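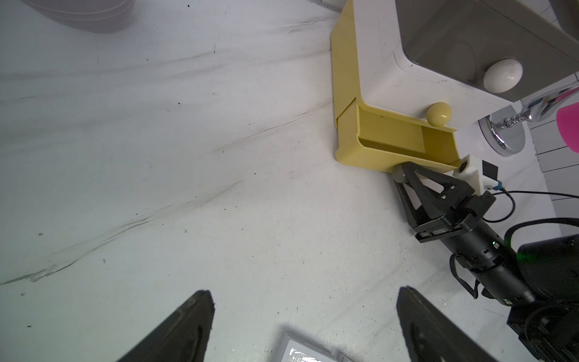

小型桌面收纳柜使用情况调查与改进 课程项目报告

组员：Shengli Jin、Homa Kiani、Tibor Kelemen
指导老师：Esi Dankwa

一、为什么做这个

选题是七月定的。原来想做整个书桌的收纳，范围太大，老师说收一收，就收到了小柜子上。就是那种放在桌面上的小储物柜，上面一格带门，下面一个抽屉，圆把手，白色加浅黄色。宿舍里放耳钉、回形针、药片、SD卡、备用螺丝，什么都往里塞。

问题也很常见：东西进去就找不到了。抽屉拉一半看不到里头，全拉出来又掉。上面的门关着，半透明的，能看出有东西，看不出是什么。

我们想弄清楚三件事：大家往里放什么，多久开一次，哪个地方最不好用。最后一部分是改进，只做了最简单的，时间不够。

二、怎么做的

先发问卷，再做实物试用。问卷收回51份，有效的就按51份算，没有剔除。试用找了4个人，每人用同一个柜子，放同一套小物件，然后按清单一件件取出来。计时用手机秒表，误差肯定有，大家按得快慢不一样。

桌面是白色带灰色纹路的那种，一开始没在意，后来发现浅色小东西掉上去很难找，纹路里还混着碎屑，每轮开始前都要擦一遍。这一条应该写进准备步骤，第一轮没擦，数据保留了但是单独标出来。

物件清单（全套）：
回形针、橡皮筋、纽扣电池（旧的，贴了胶带）、SIM卡针、创可贴、钥匙一把、小号螺丝、发夹、U盘、润喉糖

大的放不下。订书机试过，抽屉关不上，删掉了。

三、问卷结果

放的东西最多的是文具类，其次药品和饰品。有人写"不知道，好久没打开"，这个归到"其他"里了。

开抽屉的次数明显比开上面的门多。原因写得五花八门，大意是抽屉顺手，门那边要先看把手在哪，拉的时候柜子会跟着动。柜子轻，空的时候尤其明显。

关于把手，我们本来以为圆把手是加分项，好看。结果不少人说太小，手上有护手霜的时候捏不住。抽屉经常不是捏把手拉开的，是用手指扣着抽屉口的边往外带。这一点Tibor在试用时也看出来了，后面的改进就是从这里来的。

开放题里有一条写得很长，Homa整理的，摘一句：
"我现在抽屉永远留一条缝，完全关上就懒得开了。"

我们觉得留缝不是懒，是抽屉前面没有能下手的地方。（这句是推测，问卷没有直接问）

四、试用记录

第一轮，没有分格，所有东西直接倒进抽屉。全部取完的总时间四个人加起来是539秒。最慢的都卡在SIM卡针，太细，贴着抽屉底，手指抠不起来。有一位直接把抽屉整个抽出来倒在桌上，规则里没写不行，算有效。

第二轮，加了纸分格。用卡纸折的，十字形，插进去就行，不用胶。时间变短了，但是分格太高，抽屉推回去会刮到上沿，中间停下来剪了一次。所以第二轮的时间不能直接和第一轮比，老师看了初稿也指出来了。我们没有重做，柜子借的时间到了。

第三轮只试上面那格。门能看出里面有没有东西，找药板很快，找小件没帮助。门开着的时候会挡住一点光，靠里的位置比较暗。

抽屉拉开多少也影响挺大。只拉开一部分的时候前半截看得清，里面靠后是阴影，东西都往后滚。全拉开又容易前倾，手要在下面托着。试用的人都是自己慢慢找到一个位置，每个人停的地方不太一样，没量。

五、改进

1. 抽屉底垫一层薄毛毡，深色。小件不打滑，浅色的东西也显眼。
2. 卡纸分格高度降到抽屉壁以下，留一指的余量。
3. 抽屉前沿下面贴一小条防滑垫，给手指扣的地方。不换把手。
4. 柜子底下加四个防滑脚垫，开门的时候不跑。
5. 上格放扁的、成板的，下面放散的。标签贴在门上，不要贴抽屉，会磨掉。

材料在Skastik买的，毛毡和脚垫都有现成的，分格用的是旧作业本封面。预算填表的时候写了1,000，实际远远没用完，剩下的在决算表里退回去了。Jamshid Kordestani帮忙裁的毛毡，在此感谢。

改完以后自己组里用了一阵，第3条最有用，第5条没人遵守。

六、不足

样本都是同学，宿舍环境差不多，结论不能推到家里或者办公室。
试用人数少，而且有一个是组员自己，应该回避的。
问卷第七题表述有歧意，"经常"没有定义，统计时只能当参考。
分格只做了十字一种，本来还想试斜的和长条的，没来的及。

七、分工

Shengli Jin：问卷、计时、写第二到第四部分
Homa Kiani：开放题整理、排版
Tibor Kelemen：分格制作、试用现场、改进部分

附录一 问卷全文
附录二 各轮计时原始表（第一轮未擦桌面的一次已标星号）
附录三 分格展开图，剪之前请先量自己的抽屉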